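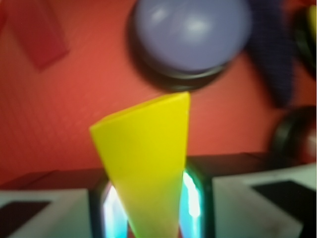

Open day at Vokedow, Karach

Vokedow opened its building in Karach to visitors on 26th March. The company makes and sells sorting sets, matching games and large push buttons, mostly to preschools and to clinics that do hand therapy. I went because our center orders from them twice a year and I wanted to see the new pieces before filling out the form for May.

The building is an old shoe warehouse on Navarrete Street. Parking is in the back and it fills up early. Visitors sign in at a desk on the ground floor, get a paper badge and a floor plan, and go around in any order they like. I started upstairs with the stockroom, which holds 562 different parts in gray drawers, each with a sample of the part taped to the front. The labels are large and easy to read from the aisle. Returned sets are checked at a long bench near the window, and missing parts are replaced from the drawers. A full check takes 19 minutes.

Replacement parts can be ordered one at a time, with no minimum. I did not know this and have been buying whole sets for years.

Downstairs are the tables with the sets laid out. Everything on them is from the Karnex line, and most of it comes with a tray. I spent most of my visit at a red one. A raised rim is useful in our rooms, where small parts end up under the radiators, and the fine pattern on the floor of the tray is easy to see up close. The yellow piece is the one I kept coming back to. It is long and narrow, wide at one end and tapering toward the other, and it stands out well on the red. 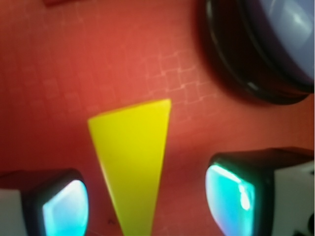

Buttons and shapes

The round buttons each have a colored dome on a black base. On this tray they were lavender, yellow and red. Vokedow sells them singly as well, and the staff said the base is the same for every color, so the spares can be stored together. They are rated for 2000 presses a day, which is far more than we would ever need.

The shapes are sold in bags. What I liked is that the colors do not all stand out to the same degree. Yellow on red can be picked out from across a room. Red on red takes more looking, and for older children that could be the better task. There is also a soft dark piece with a fuzzy surface, for children who sort by touch.

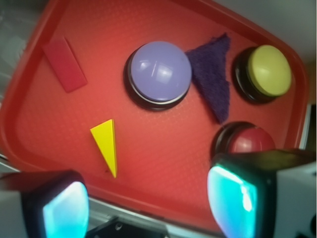 Red tray with three push buttons, a dark purple triangle, a flat red rectangle and the long yellow triangle.

I asked about cleaning. Trays and buttons can be wiped with the usual spray. The soft pieces go in a mesh bag on a cool wash, and they shed a little the first few times. The catalog does not mention the shedding and it probably should. 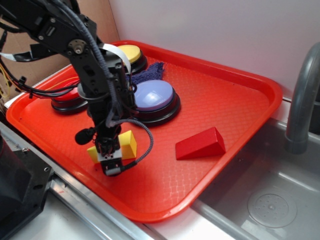

Prices have gone up a little from last year. Shipping is still free inside the region, and an order placed by the end of May comes with a second bag of shapes. The company sent out 3000 trays last year and says red is the color most often out of stock, so it is worth ordering early.

Coffee was served in the entry hall until four. The printed catalog had run out by the time I left, but the desk takes addresses and will mail one.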